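Jidell Sort Kit
Two-arm policy add-on for block and bin tasks

Sold by: Bradgate
Developed by: Vetmont
Page text and bench notes: Renata Zawadzka

Overview

Jidell is a training method packaged as a product. You supply a two-arm bench and your own demonstrations, and the kit supplies the training recipe, a scoring sheet and a starter policy that already knows something about colored blocks and bins. Vetmont's claim is that the policy learns the two arms together and needs fewer demonstrations than a plain imitation baseline.

I was asked to write this page after running the kit, and Bradgate agreed to print what I found. Some of it is good. I don't think the headline claim is settled.

What the method does

Most imitation setups predict the motion of both arms as one long list of joint targets. Jidell adds a second training signal, the Urbańczyk term, which penalizes plans that put both grippers in the same small volume at the same time. The idea is sensible. Two arms working over the same bins spend a lot of their time getting in each other's way, and a baseline policy tends to freeze there or push through.

The term has a weight you can set. Vetmont ships it at a value that worked on their bench, and the manual says little about how they chose it. Set it too high and the arms take turns, so you have paid for two arms and are getting the speed of one.
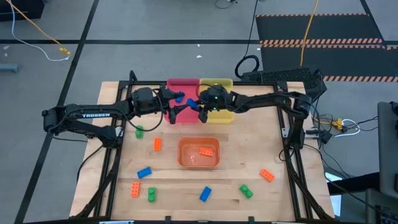
Two arms, each holding a blue block, close together over the red and yellow bins.

Close work like this is where the term is supposed to earn its price. It is also where I trust the published numbers least. Vetmont scores a trial as a success if every block ends up in a bin. Contact between the grippers isn't scored at all, so a run with three bumps and a clean run come out the same. For a method sold on coordination, I find that hard to accept.

Results on our bench

We collected 304 demonstrations and trained two policies on them, one with the Urbańczyk term and one without. Each policy got 50 trials under the shipped scoring rule. The Jidell policy came out ahead, but by less than the brochure suggests, and most of the gap came from trials where a block started close to a bin wall.

We then cut the training set to 173 demonstrations and repeated the comparison. Both policies got worse. Jidell kept its lead, which counts in its favor. At 101 demonstrations I could no longer tell them apart, and that is exactly the range where the brochure says the kit helps most.

I ran one training seed per condition. That is too few, and anybody quoting these results should say so. Vetmont's own report also uses one seed, although you have to read the appendix to find that out.

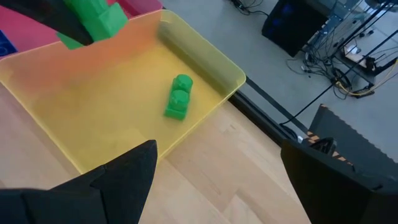 Where the kit did better than I expected was in the wrist views. Turning them off hurt both policies, but the Jidell policy lost more, which suggests it was using them to judge how close the other arm was. I can think of a duller explanation — the starter policy was trained with wrist views and had simply come to lean on them — and our trials can't separate the two. Vetmont hasn't released the version that would.

The starter policy is a problem for the comparison in general. The baseline in the brochure was trained from scratch. When we gave our baseline the same starter weights, a good share of the advertised gain went away. You may not care about that if you only want blocks in bins. If you want to know whether the method works, you should.

What you need

A bench with two arms that share a workspace
One overhead or head-height view, plus one wrist view per arm
Plastic building bricks and shallow bins, or your own objects with new demonstrations
A training machine (see the Bradgate compatibility list before ordering)

What is in the kit

Training code with the Urbańczyk term
Starter policy weights
Scoring sheet, plus the contact-count sheet I added
Setup manual

Not included: arms, grippers, cameras, bricks, bins.

Known limits

The policy was trained on rigid blocks. Soft or shiny objects are untested. See-through bins are supported according to the manual, but Vetmont gives no separate score for them, and I would want one. Moving the bins between trials needs fresh demonstrations.

Should you buy it?

If you already run two arms and collect your own data, the code is tidy and saves setup time. Run the baseline with the starter weights first. If the gap you see is small, ask Bradgate for the code-only license, which costs less and leaves the weights out.

Updated in February. Questions about the trials go to Renata Zawadzka through the Bradgate contact form.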